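Housekeeping Basics, Unit 4: Trash, Liners and the Bedroom Floor
Erport Community Training, evening course
Handout to go with the session of 14 April 2026

Okay, so we ran out of time again (my fault, I got going about vacuum bags), and these are the notes I promised for the second half. Read them before the practical at the Druten house. You don't have to memorize anything, but I will ask you to do a whole bedroom start to finish, and the trash comes first.

Why trash first

I've been doing this work long enough to have tried it in every order. If you make the bed first you end up picking candy wrappers off a clean duvet cover, or worse, you shake the duvet and the wrappers go under the bed where your arm doesn't reach. If you vacuum first you'll stop every few feet to bend down. So the trash goes first, then the laundry, then the bed, then dusting, then the floor. Write that on your hand if you need to!

The first pass

Walk in and don't touch anything for ten seconds. Just look. You want to know where the bin is, what's on the floor and what's on the bed. People living out of a bedroom (students, shift workers, anybody home with a cold) tend to use the bed as a table, so look there properly. Phones, chargers, glasses and earbuds get lost in white bedding all the time, and I want those moved to the nightstand before anything gets pulled or folded.

Then bring the bin to the mess. I know it sounds silly, but half of you carried single tissues across the room last week. A small round bin weighs next to nothing. Set it down on the floor by the corner of the bed, close to most of the litter, and leave it there until you're done. 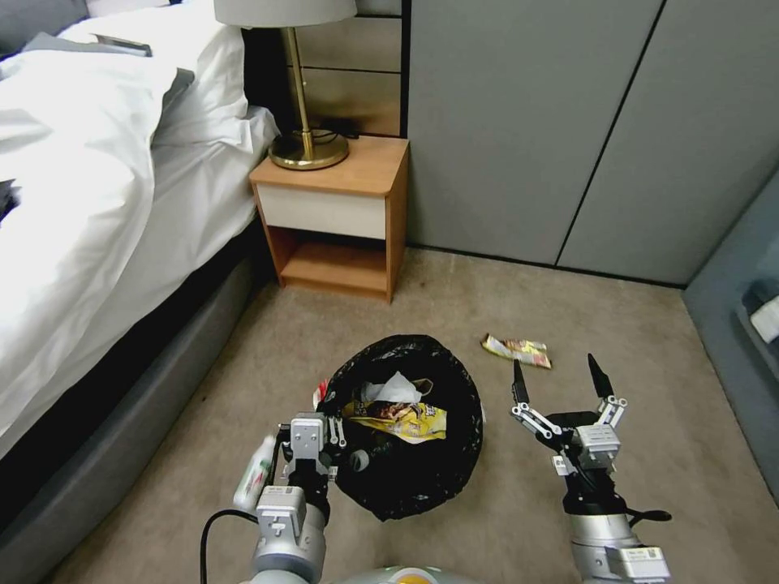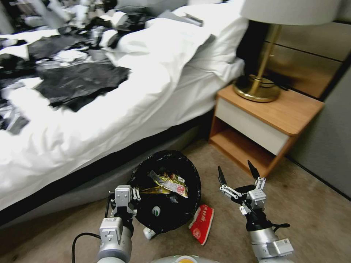
Same bedroom both times, with the lined bin out on the carpet by the bed.

What goes in and what doesn't

Snack wrappers go straight in. Flatten them a little if they're the big crackly kind, they fill a small bin faster than you'd think. Tissues go in and I'd rather you wore gloves for those, no discussion.

Bottles are where people get lazy. Check first that it's empty and that it's trash at all. Small plastic bottles in a bedroom are very often medicine, eye drops, contact lens solution or hand lotion, and a client will be upset (rightly) if you toss one with anything left in it. My rule is that if there's something inside, it goes on the nightstand with the label facing out, and I leave a note. If it's empty, it goes in the trash or the recycling depending on what the house does. Ask at the start of the job. At the Lloyd apartments everything plastic is sorted, at the Druten house it isn't, and I've given up trying to guess.

Caps. Put the cap back on the bottle if you have both. Loose caps are little devils on carpet, they roll under furniture and then the vacuum finds them for you with a horrible noise.

Paper is the other one. Receipts, envelopes, a torn page with a phone number on it – leave it all. Stack it somewhere flat. I once threw out a parking stub and spent an evening going through a dumpster in June, and I don't recommend it.

Liners

Right, the part you were all asking about. A liner should be a good bit bigger than the bin so that the rim folds over the outside. Go down about a hand's width. If it only just covers the edge, the first heavy thing you drop in pulls the whole liner down and now your trash is between the bag and the bin.

To put one in:

1. Shake the bag open away from your face.
2. Push it down into the bin with your fist until you feel the bottom.
3. Fold the top over the rim all the way round.
4. Run your hand around the inside once more to let the trapped air out.

If the bag keeps puffing up in the middle, there's still air under it. Lift one side of the fold, press down, fold it back. That's the whole trick.

Spare bags: take out what you need and keep the rest in your caddy. If you do put a couple down on the furniture while you work, pick them up before you start on the bed. Black bags slide in between the covers and I've made a bed with one inside it (very rustly, the client noticed). Also, please keep full bags off bedding altogether. Full bags go by the door.

We buy ours from Usteck by the carton, 3000 to a carton, which sounds ridiculous until you see how fast a team gets through them. When I did the stock check before class we had 2293 left, so there's plenty for practice and you don't need to be stingy. Use a new one if yours tears. Don't double up on a small bedroom bin though, it's a waste and it makes the inside so narrow that things sit on top and fall off.

Light trash on beige carpet

A few of you asked about small stuff. On a light carpet you'll see dark bits easily and miss the pale ones, so tissue crumbs and clear plastic are what I look for on my second pass. Get down low, one knee on the floor, and look across the carpet toward the window. Anything sitting on top of the pile throws a bit of shadow. Then look under the nightstand if it has legs, on the open shelf if it has one, and along the base of the bed. An upholstered base catches crumbs where it meets the mattress, so run the brush attachment along there when you get to vacuuming.

Mind the lamp cord. Most bedside lamps have a cord that drops down the back of the nightstand and if you hook it with your sleeve, the lamp comes with you. Reach around the front.

When is the bin full?

Earlier than you think. I change the bag at 70 percent or so by eye, and I change it anyway at the end of a clean, even if there's only one wrapper in it. Gather the folded edge up from the outside, hold it closed, lift straight up. Don't squash the air out with your face over the top (you'll only do that once). Tie it, walk it to the door, put in a new liner, and set the bin back exactly where you found it. People reach for their bin half asleep and they want it in its spot.

For the practical

You'll each get a bedroom corner with a bin, a bed and some litter. You have 10 minutes for the trash part only. I'm looking for:

Personal things moved to the nightstand before you start
Bin brought close to the work
Bottles checked
Nothing left on the carpet, and I will get down on my knee to look
Fresh liner, folded over properly, no air bubble
Bin back in its place

Wear shoes you can kneel in. Bring your own gloves if you need a small size, the box at Erport is down to larges until the next order. Bed making is the session after, so leave the duvet alone for now, even if it's bugging you – I know it bugs me!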